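Workshop > Notebooks > Grasp rules > August

14:20. Revising the Prerkex handling rules after the Jollport review. Clause 3 on clear bottles was too vague to follow. Oona Toivonen wants one sentence per rule and no "where possible".

Draft, clause 3: grip the body with a finger on each side, cap left free. Lift straight up and keep the bottle upright. Hold just clear of the tabletop before any sideways travel - mugs and other small items stay where they are on the table.
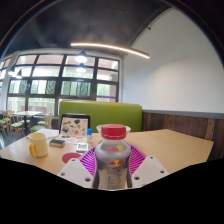

Open points

- Clear walls let the far-side label show through. Label checks need a rule for this; Oltinov has none.
- Episode 402 was logged without an object name. Add the name before export, or drop the episode.
- Batch size stays at up to 400 episodes per operator. Shenoy asked for 2,000 - refused until clause 3 is signed.

Oona has the draft. Clause 4 (open cups) next.

Contact: Prerkex workshop desk | Back to top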